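Stacking and storing: what a block-building robot taught me about the kitchen cupboard

Posted Wednesday, June 26, 2024, in Tips for the Home

Regular readers will know that I am forever going on about stacking. Bowls, tins, freezer tubs, the good plates that only come out when my sister-in-law visits. Get your stacks right and a small kitchen feels twice the size; get them wrong and you spend your life picking bits of china out of the slippers. So when the workshop at Donelby sent round a little write-up of their stacking trials, I put the kettle on and read the whole thing, footnotes and all, and I have been boring the household with it ever since.

The project is called Eide, and what they wanted to find out was quite simple. If you teach a robot arm to pile things up by guiding it through the job yourself, does it learn better from lots of tidy, perfect goes, or from a mixture that includes some wobbly ones put right along the way? They recorded 200 tidy goes for one version. For the other they used the same number again, but in a good share of them the person let a block go down squint and then nudged it straight before carrying on. Both versions then had 300 tries at building a stack of their own.

The mixed version did better, and by a fair margin. The one brought up on perfect stacking was lovely to watch until something went slightly off, and then it carried on as though all were well and dropped the next block on to a slope. The other had seen a crooked block before and had some notion of what to do about it. (I thought straight away of teaching my niece to make pastry. I should have let her see mine tear!)

They are careful to say it was one table and one sort of block, and that they haven't tried it with anything round or slippery. Still, there is plenty in it for those of us with ordinary hands and ordinary cupboards.

Tips I have pinched from it

Straighten as you go. Most of the stacks that fell over in the trials had gone wrong at the very first join. When you set the second bowl into the first, give it a little turn and feel whether it rocks. If it does, take it out and start again, however silly it feels.

Come down from directly above. The Donelby people found that coming in at a slant was the commonest way to knock over what was already there. I had never thought about it, but I do put plates away at a slant, because our shelf is high. I now stand on the step stool, and we have had no chips since.

Let go slowly. Open your fingers, wait a breath, then lift your hand away. It makes a great difference with anything that grips, like those silicone lids from Stuten that cling to your thumb.

Leave yourself elbow room. Clear the worktop either side before you start, and put the things you aren't using yet well apart from one another, so that reaching for one doesn't send its neighbour flying.

Stacks of three are a good height for a deep cupboard, and it was the height used in the trials as well. Eide's blocks go one on top of another in a set order, and the order is part of the task, so a neat tower in the wrong colours is marked as a failure. In the run they put in the write-up it is yellow at the bottom, then red, then blue, with the gripper right over the top and the green and orange blocks sitting well out of the way. I have borrowed the idea for our freezer tubs: soup at the bottom, stewed fruit in the middle, and whatever we are having this week on top, always in that order, so that anyone can put them back without asking me. 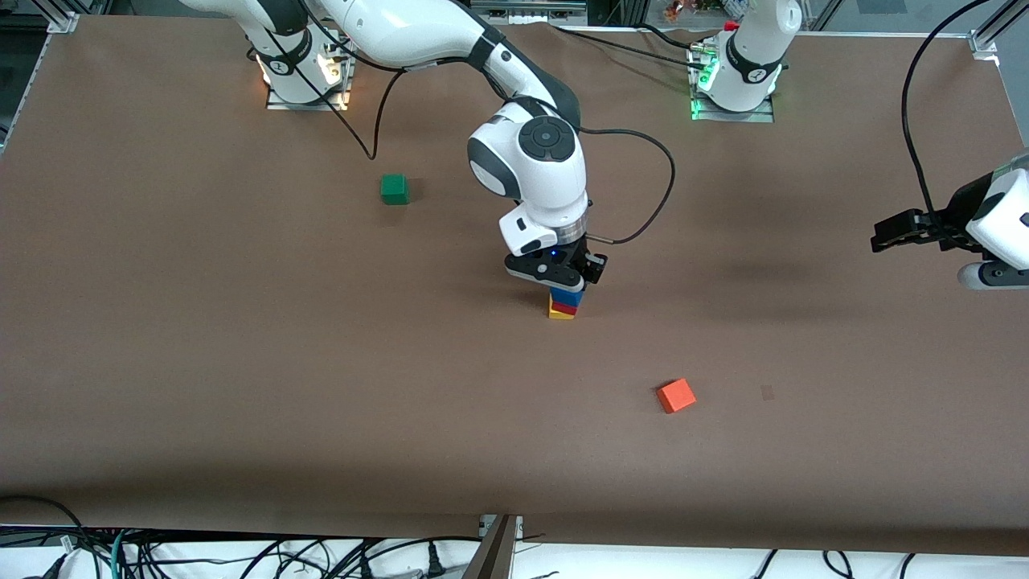

Practice with the wobbly ones is the tip I would most like you to take away, especially if you have children learning to put the dishes away. Let them build a stack out of plastic beakers, put one on crooked on purpose, and ask them to sort it out without taking the whole lot down. Start with two, and add another when they are steady, and don't rush in to help when a beaker leans. Five minutes before tea is plenty.

A reader in Sollville wrote in last time to ask what to do about saucepans whose handles all stick out the same way. Turn each one a little further round than the last, like the hours on a clock, and slip a sheet of kitchen paper between any that are non-stick. Lids go in a rack on the inside of the door. I'll come to baking trays next time, as I've a drawer of my own to sort out first.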